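Section 8: Linen Inventory and Laundry Exchange

8.1 Purpose

The Linen module of Goddale Property Manager keeps a running count of sheets, towels, robes and other washable items held by the property. It also records what is sent to an outside laundry and what is returned. Complete the room list in Section 4 before starting the procedures below. The module cannot assign par levels to rooms that have not been entered.

8.2 Creating item types

1. Sign in with a supervisor account and open Linen > Item Types.
2. Select New Type and enter a short name. Names may not contain commas.
3. Choose a category: Bed, Bath, Guest Wear, Dining or Other.
4. Enter the replacement cost for one item. Leave the field blank if the item is rented.
5. Select Save. The new type appears at the bottom of the list until the page is refreshed.

Note: The system accepts up to 576 item types per property. Properties that share a laundry account also share this limit.

CAUTION: Deleting an item type removes its full count history. To stop using a type and keep its records, clear the Active box.

8.3 Setting par levels

Par is the number of each item the property should hold for every room in service. Most properties begin with a par of three for bed linen - one set in use, one on the shelf and one at the laundry - and adjust the figure after the first month. A longer laundry cycle calls for a higher par.

1. Open Linen > Par Levels and select a room class.
2. Enter a par value beside each item type.
3. Select Apply to Class. Individual rooms may be changed afterward from the room record.
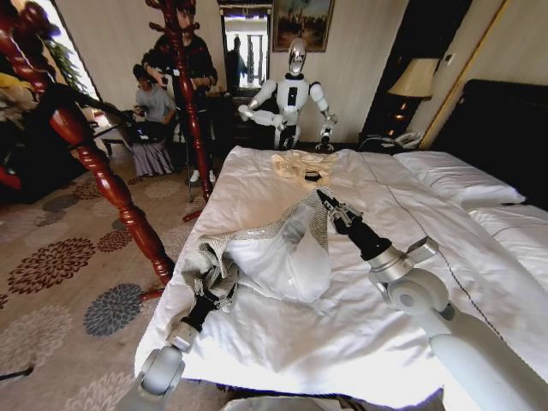

Goddale Documentation Office

Items in the Guest Wear category are counted by piece. Items in the Bed category may be counted by piece or by set, and the choice must be made before the first count is posted. It can be changed later only by closing the count period and opening a new one.

8.4 Recording a laundry exchange

1. Open Linen > Exchange and select Outgoing.
2. Choose the laundry account. The account name must match the name on the delivery slip (for instance, Drevix Main or Drevix North).
3. Enter the quantity for each item type, or scan the cart tag if tags are in use.
4. Print two copies of the slip. One travels with the cart and one is kept at the property.
5. When the load is returned, open the same slip, select Incoming and enter the quantities received.

If the two quantities differ, the slip is marked Short or Over and remains open. An open slip does not prevent new exchanges from being recorded. A supervisor may close it at any time by entering a reason code.

Note: A single slip holds no more than 2,000 pieces. Divide larger loads between two slips before printing.

8.5 Stained and damaged items

Use Linen > Condition to move items out of the usable count. Stained items stay in the property total and may be returned to use. Damaged items are removed from the total when the monthly report is run.

CAUTION: Do not enter the same item as both Short and Damaged. The item will be subtracted twice, and error 197 will appear on the next report. See Section 12 for the correction procedure.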